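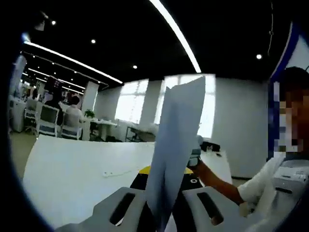
A sheet of white paper held upright in front of the windows.

Paper: Where It Comes From and Where It Goes
Young Readers' Pages of the Tonlow Museum of Everyday Materials

Paper is used in schools, shops, kitchens and offices every day. Books are printed on it, sandwiches are wrapped in it, and birthday cards are folded from it. This page explains what paper is, how people learned to make it, and what happens to it after it has been thrown away. Words printed in capital letters are explained in the word list at the end.

What is paper?

Paper is a thin mat of very small threads called FIBERS. Most of the fibers in modern paper come from wood. If you tear a piece of paper slowly and look closely at the torn edge, you will see tiny hairs sticking out. Those hairs are fibers. They lie across one another in many directions, and they cling together when the wet mat dries.

Fibers are made mostly of a material called CELLULOSE. Every green plant contains it. Cellulose helps a tree stand tall and helps a blade of grass stand up straight. Cotton is almost all cellulose, and good paper has been made from old cotton and linen rags for hundreds of years.

Before there was paper

People wrote things down long before they had paper. In ancient Mesopotamia, they pressed marks into soft clay. In Egypt, more than 3000 years ago, they wrote on papyrus, which was made from strips of a tall plant that grew beside the Nile. The strips were laid side by side, with a second layer placed across them, and then pressed flat. The word "paper" comes from "papyrus," although the two are made in different ways.

In other places people wrote on bark, bamboo, silk, and animal skins. Silk cost a great deal of money. Bamboo was heavy, and a long book made of bamboo strips was hard to carry.

Paper as we know it was first made in China about two thousand years ago. Makers beat bark, hemp, and old cloth in water until the fibers came apart. They spread the mixture thinly over a screen, let the water run out, and dried the sheet that was left behind. The skill traveled slowly to Korea and Japan, and west to Central Asia, the Middle East, and at last Europe.

How is paper made from a tree?

A paper mill begins with logs. A large turning drum rubs off the bark, and a machine with sharp blades cuts the wood into chips. The chips are then cooked with chemicals in a tall tank. Cooking loosens LIGNIN, the natural glue that holds wood fibers together. What remains is a soft, wet mass called PULP.

Pulp made from wood is brown. Grocery bags and cardboard boxes are often left this color. Pulp for writing paper is bleached until it is white.

The pulp is next mixed with so much water that it looks like thin milk. It is sprayed onto a wide moving screen. Water drains through the holes and the fibers settle on top. The mat then passes between rollers that squeeze it, and over heated cylinders that dry it. At the far end of the machine the paper is wound onto a roll that may weigh more than several cars.

Visitors to the old Landex mill, on the river north of Tonlow, can walk beside a paper machine that is 166 feet long. It no longer runs. The walk from the wet end to the dry end shows each step in order, and a bell is rung where the first dry paper used to appear.

Why does paper curl?

Fibers swell when they take in water and shrink when they dry out. Even the dampness in the air is enough to make a difference. If one side of a sheet takes in more water than the other, that side grows slightly larger and the sheet bends. Paper that has been stored in a roll may also keep some of its curve.

What happens to old paper?

Used paper can be RECYCLED. It is collected, sorted, and mixed with water so that it turns back into pulp. Staples and bits of plastic are removed by screens. Ink is washed away or floated off with bubbles of air.

Each time paper is recycled, its fibers become shorter. After several times they are too short to hold together well, and new fibers must be added. Paper soaked with grease or food usually cannot be recycled.

Schools in the Montoya district began saving their classroom paper last June. Around 40 boxes were collected before the winter vacation.

Make a sheet of paper

Ask an adult to help you. Tear old newspaper into small pieces and leave them in warm water for 30 minutes. Have the adult mash the mixture in a blender. Pour it into a wide pan and add more water. Slide a flat piece of window screen under the pulp and lift it straight up. Let it drip, turn it over onto a clean cloth, and press it with a sponge. Leave the sheet to dry overnight.

Word list

CELLULOSE: the material that makes up most plant fibers.
FIBERS: very small threads.
LIGNIN: the natural glue found in wood.
PULP: soft, wet fibers ready to be made into paper.
RECYCLED: used again to make something new.

Page last revised 2002-02-22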